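FOR IMMEDIATE RELEASE

Tondness opens its fall parcel drop on Saturday, and I can't wait to show you around

Hi, it's Gil-soo Jin from Tondness, and I have news! Starting this Saturday in October, our little shipping counter on Lim Street will take parcels from anyone who walks in, with no account and no minimum. I've wanted to do this since we opened, and I'm a bit giddy about it.

So what's on offer? You bring whatever you need to send (jam for your aunt, a lamp, your kid's entire mug collection) and we pack it at the counter while you wait. A small box is $18 with packing included, and most boxes go out on the 3 p.m. truck the same day. We're also keeping two shelves for used boxes and filler, free to take, because I hate seeing good cardboard go in the dumpster.

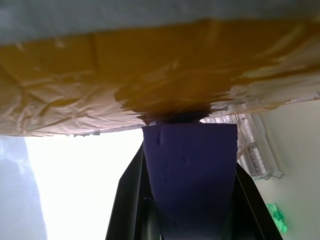 Paulette wrote to us over the summer that she'd pay double just to never fight with a tape gun again, and she wanted to know if we'd still let her write her own labels. Of course we will, Paulette! Bring your good pen.

The delivery side is handled by Illutside, a local courier outfit that has been carrying our business parcels for three years. They know the back roads and they call before they leave anything on a porch. In that time they've moved plenty of odd shapes for us, and I trust them with my own mother's kimchi jars, which is saying a lot if you know my mother.
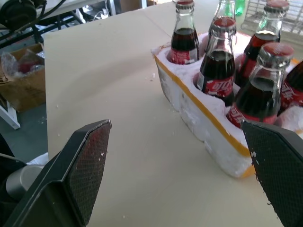 Can I send glass?
Glass is fine as long as we pack it at the counter, and you should allow an extra ten minutes for that.

Glass is also the subject of our opening day class. I'll be teaching it myself at 11 a.m. and it's free, though I'd love it if you signed up first so I know how many chairs to drag out. We'll go over snug fits, double boxing, and where the padding really needs to go (the corners, people, the corners!). Bring one thing you'd be heartbroken to break and we'll wrap it together.
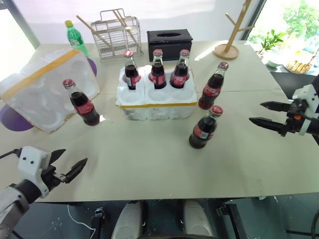 Bottles and a six-cavity styrofoam holder.

The software behind the counter is called Filtent. It prints the label, texts you the tracking number and lets you change the address right up until the truck leaves. I was a paper-and-clipboard person for years, so trust me, if I can run it, your teenager can run it for you. 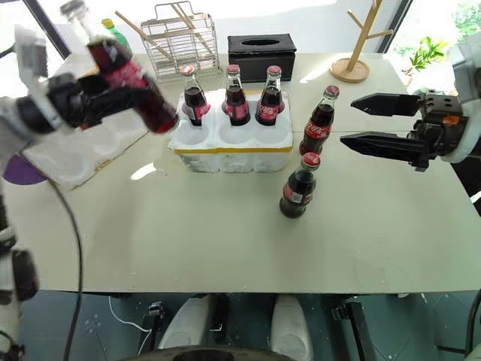
Styrofoam holder with three bottles in the back row.

We've got room for 165 parcels a day to begin with. If the line gets long before the holidays, I'll add evening hours and post them on the door.

Press and anybody curious can drop in on Saturday from 9 a.m. There will be coffee, and I'll be the one covered in tape.

Contact: Gil-soo Jin, Tondness, at the Lim Street counter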